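Wamell butcher-block oil, 5 months on
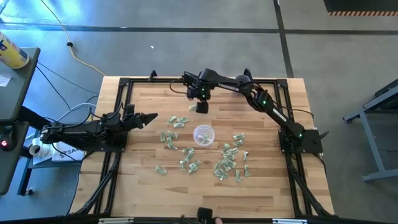
Yesenia Pacheco found it went tacky on her worktop and took days to lose the smell. Mine didn't, but I put it on thinly with an old T-shirt and wiped off the extra after 22 minutes.

The tin cost me £47, which is steep. It did the kitchen worktop twice with a third left over. Colour hardly changed on pale wood. Tea rings still show if left overnight, and the lid is a pain to get off. I'd buy it again in a smaller tin.

Four stars.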